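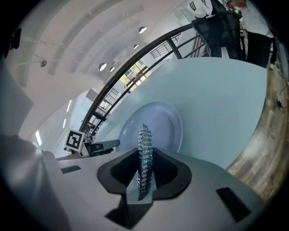 Figure 1. Blue and silver piece, slightly spiraled, darker toward the base.

Color Change in Decorative Trim Under Indoor Light
Undia Project, Final Report
Department of Textile Studies, Fraser College
Submitted March 10, 2023

1. Background

The costume collection at Fraser College is used by the theater program and by three courses in textile history. Many of its garments carry decorative trim that is newer than the cloth it is sewn to. Earlier student reports dealt with the cloth and left the trim out. The Undia project was set up to find out how far ordinary room light changes the color of trim over a single term, and whether the present display rules should apply to it.

The project did not examine damage from washing, wear or body oils. Thread strength was part of the original proposal but was dropped in January, when the tensile tester was out of service.

2. Materials

The department made 123 pieces of unused trim available for testing. Each was inspected under a magnifier before being accepted. Pieces with broken threads, glue stains or visible earlier fading were set aside, leaving 93 for the study. These included ribbon, braid, cord, fringe and beaded work. The maker was known for only a small part of the group, chiefly cotton braid from Prorkico, and no comparison between makers was attempted.

Each accepted piece was given a paper tag with a number and a letter for its type. Tags were tied on, as pins had left rust marks on samples in an earlier project.

3. Method

Half of every piece was covered with black card and the other half was left open. The pieces were placed on white shelves in a Nolta light cabinet set to 3000 lux, well above the level allowed in the display cases. The test ran for 60 days. Shelf positions were changed once a week so that no piece stayed directly under the lamps.

Color was judged by eye against a printed gray scale. Two members of the project team scored each piece separately, and where the scores differed the piece was scored again the next day. Shiny pieces were viewed from three angles, and the middle score was kept.

4. Results

Ribbon and fringe in red and purple shades changed the most. In many of these the line left by the card could be seen from across the room. Cotton braid changed less, although the undyed braid turned slightly yellow. Black cord showed no change that the team could agree on.

Beaded work was the hardest group to score. Light bouncing off the surface hid small changes, and repeat scores often did not match the first ones. The thread between the beads faded in several pieces where the beads themselves seemed the same as before. The results for this group should be treated with caution.

5. Limits of the Study

The light level was much higher than that of a normal room, and fading under strong light does not always follow the same course as slow fading. Room humidity was noted each morning but not controlled. The gray scale is suited to flat cloth and gave poor results on raised surfaces.

6. Recommendations

Garments with red or purple ribbon or fringe should follow the display limits already used for silk. Beaded trim should be tested again with a color meter before any rule is set. The tagged pieces and score sheets have been placed in the department storeroom, in the drawer marked Undia, and may be borrowed with the permission of the course instructor.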